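Mirnico Opens Its Tool Library to Every Gardener in Flarnia

FLARNIA – After a long winter of sorting, sharpening and a great deal of tea, Mirnico is delighted to open its free garden tool library in July, in the old Wovitz seed store beside the canal.

Anyone living in town can borrow up to four items for 18 days at a time, and there is no joining fee. The shelves hold 70 kinds of tool, from dibbers to long loppers, and we would dearly love to see them out in people's yards and window boxes, getting muddy.

The project was made possible by a gift of $4000 from Eglītis, the family nursery that has supplied our town's gardens for 37 years – thank you, all of you!

Beginners may like to start with a hand trowel and a canvas tote.
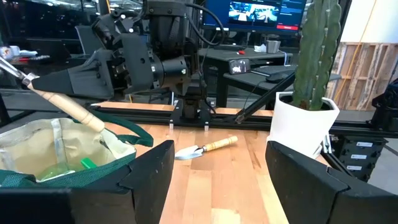
Opening Hours

The library opens at 9 a.m. and closes at 4 p.m. Please bring proof of address on your first visit.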